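Dostard Workshop Notebook
Home | Entries | Stock | Tools | Contacts
Search entries Go
Last updated: February

February, started 2:15 pm

Subject: sorting the paper slips before the ledger is retyped

Continuing from Keisha's note on the stock ledger. The slips have been going into the document box since the Cirnetti job without any order, and the monthly total is off by 890 sheets of liner stock. Either a slip is missing or one was entered twice. Raghavendra thinks entered twice. I have no opinion yet.

Method tried first: take slips off the top of the pile one at a time and read each against the ledger. Abandoned. With the pile in hand it is too easy to lose the place, and slips for the same job do not sit together.

Method tried second: lay a batch out flat on the plywood table, box open at the left, and get all of the batch face up before reading anything. Batch size is whatever can be spread without reaching. Twelve is comfortable. More than that and the back row is hard to read from the chair.
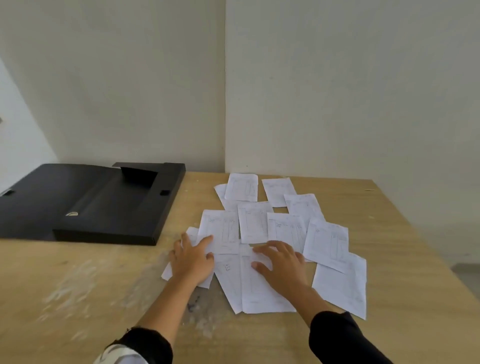 Spreading a batch, box open at left.

Notes on layout. Rows should run left to right with the long edge of each slip pointing away from the reader. Overlap is acceptable while spreading but has to be gone before reading, or the lower entries on the slip underneath get skipped. Keep one hand flat on the slips already placed. They are light and shift when a neighbor is slid past them. Window shut, heater fan off.

Reading order is back row first, then middle, then front. Job number is read out, then quantity, then initials. Dwayne reads, I mark the ledger in pencil. A tick means slip and ledger agree. A circle means they differ. Slips with a circle go to the right end of the table and are not put back with the rest.

Handwriting is a problem. Vaughn's 1 and 7 are the same character on most of his slips. Where the quantity matters, compare with the cutting sheet. Pencil has faded on the older ones and a desk lamp held low to one side helps more than a brighter overhead light. Magnifier made no difference.

Results so far:

Batches read: 3
Slips circled: 14
Confirmed double entries: none yet

Most of the circled slips are small differences, offcuts counted as whole sheets or the reverse. None of them is near the size of the error. If the double entry exists it is in the Kuo order or in the Drondesik returns, and neither has been reached.

Side question from Nithin: can the slips be punched and put on a ring after this. Checked against a blank. The first column starts too close to the edge and a punch would go through the date. Small clips by job would work. Clips go along the top edge only.

Putting away. Square up each finished batch, clip it, and stand it on edge in the box with the newest at the front. Unread slips stay in the brown envelope and do not go back in the box until they have been through the table. This got mixed up once already and cost most of a morning.

To do
- Kuo order, all slips
- Drondesik returns, all slips
- ask Vaughn about the three quantities marked with a question mark in the ledger margin
- more small clips
- new pad of slips, wider left margin if the printer can do it

Stopped 4:40 pm. Pencil marks in the ledger are not to be inked until Keisha has been over them.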